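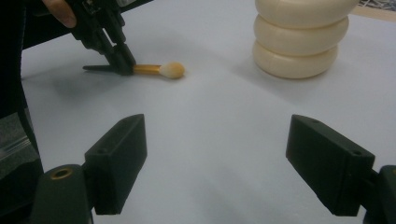

CIRKCOMBE, October

The large-animal clinic on the edge of Cirkcombe opens its yard gate at 6:30 in the morning, and by seven there are usually two or three trailers parked along the fence. Most of them hold goats or sheep. Ten years ago they would have held dairy cows, and the people who work at the clinic had to learn a good part of their trade over again when the herds changed.

Small ruminants were long treated as an afterthought in veterinary training. A student might spend months on cattle and horses and get a few afternoons on everything else. Drug doses were borrowed from cattle, even though goats clear many medicines from the body faster than cows do. Owners often treated their animals themselves, going by what a neighbor had used.

The clinic now looks after 247 small flocks and herds in the valley. Three quarters of them have fewer than 30 animals, and many are kept by people who have another job. These owners tend to call late. A goat hides illness well, and by the time it stands apart from the others with its head down, it has often been sick for days.

The biggest single problem is worms. The barber pole worm lives in the fourth stomach and feeds on blood, and a heavy load can kill a lamb before anyone sees diarrhea or weight loss. For years the standard advice was to deworm the whole flock on a schedule. That worked until it bred worms the drugs no longer touched.

The clinic dropped the schedule in 2000 - earlier than most practices in the region - and began asking owners to check each animal's lower eyelid against a color card. A red lid means the animal can be left alone. A pale one means it needs treatment. A minority of the animals in a flock usually carry most of the worms, so the others can go untreated and keep a population of worms that still respond to the drugs.

Getting owners to accept this took time. Leaving a sheep without medicine felt like neglect to people who had been told the opposite all their lives. The clinic started running evening classes in the hall at Sotby, with live animals in pens, and still does. A class costs $75 and includes the card and one fecal egg count. The spring classes fill first, just ahead of lambing.

Hoof trimming comes up at every class, and so does copper. Goats need a fair amount of it. Sheep store it in the liver and can be poisoned by a mineral mix made for goats, sometimes weeks after they began eating it. Owners who keep both together are told to buy the sheep mix and give the goats their copper separately.

Pain relief has changed too. Disbudding kids and castrating lambs used to be done with nothing at all on many farms. The clinic now gives a local block and an anti-inflammatory as routine and does not offer the procedures without them. Some owners went elsewhere over the extra cost, and a few of those later came back.

The clinic's next purchase is a portable ultrasound unit for the Arruda road, where the farms are far apart and steep to reach with a trailer. A used one has been priced at $2,975. Knowing which ewes carry twins or triplets lets an owner feed them more in the last six weeks, when pregnancy toxemia is the main danger, and keep the ewes with singles from getting too fat to lamb easily.

The other shortage is people. The Adari practice, an hour north, stopped seeing farm animals last winter, and its calls now come down the valley. Night work is shared among four vets. In March and April each of them can expect to be out on most nights on duty, often for a lamb with a leg back or a doe that has been straining since supper.

The gate closes at 5:30 in the evening. After that the phone switches over to whoever is on call, and the truck is left by the gate, facing the road.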